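EV charging on a shared garage circuit, what should I set the car to?

Posted by Rommel Pangilinan
November 16, 2023

I picked up a used electric hatchback in October. The garage at our rental has one 120-volt outlet, and it shares a breaker with the freezer. The breaker has tripped 2 times overnight, always with the car set to 12 amps. I drive 114 miles a week, nearly all of it to work and back. Should I pay for a 240-volt line or just turn the charge rate down?
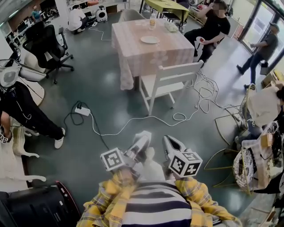
The landlord says he is fine with new wiring if I cover it. The cheapest quote I have is from Zivano, and it doesn't include the permit. I would like to stay here another year at least.

Kenneth Cruzado

Turn it down to 8 amps and see. Mine ran like that all last winter.

Crisanto Fajardo

Eight amps at 120 volts is a little under 1 kW. Ten hours overnight gets you maybe 25 to 30 miles after losses, so your week is covered if you plug in most nights. The freezer is the bigger issue. A car should be on its own circuit, even at the low setting, so move the freezer to another one if you can.

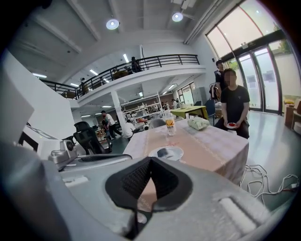

Also have somebody look at the outlet itself. Cheap ones wear out under a load that runs for hours. If the plug or the faceplate gets hot, stop charging until it has been replaced. Don't use an extension cord to get around the problem.

I would hold off on the 240 line unless your driving goes up to 200 miles a week or so. Ask for the permit cost in writing before you compare quotes.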